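Sort by Size Before You Sort by Kind

Most advice on small-item storage starts with categories. I would start with the bins. A row of open bins in graded sizes settles most decisions before a label is printed – a bottle on its side needs length, a phone needs a fixed spot within reach.

Lining deserves more attention than it gets. A cloth in the largest bin keeps small hard objects from sliding, and dark blue hides dirt between washes. I wash mine in November and again in spring. 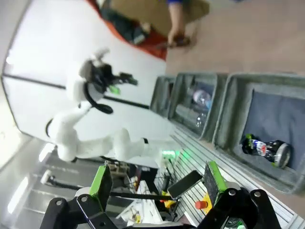
Where Labels Still Help

Label a bin only when 2 people share it.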